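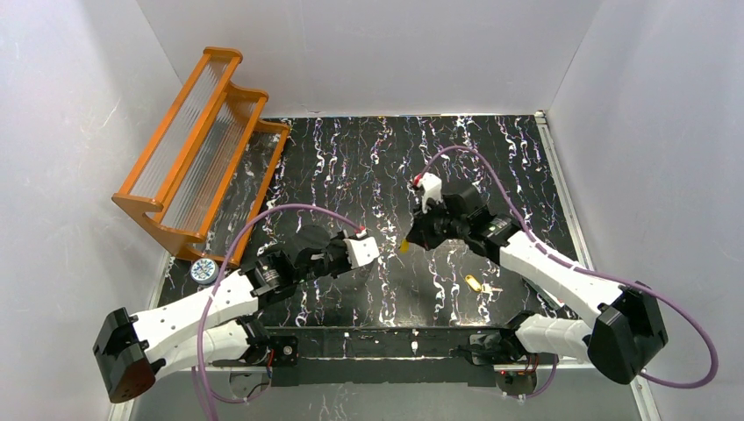 Last month I got to visit the robot room at Dudia on their open day, and I've been talking about it ever since! My guide was Mwajuma Lema, and she let me stand really close.

So, how does a robot pick up something small? Its hand is called a gripper. It has stiff fingers that squeeze together, a bit like kitchen tongs. You don't think about squeezing when you grab your keys - your skin tells you when you've got them. A robot has to be taught, and that means lots and lots of practice. Mwajuma told me one job took 108 tries!

Two arms make it trickier, because they mustn't bump into each other. Try it at home: put a clothespin in each hand and pass a sock from one to the other.

I dropped mine - twice.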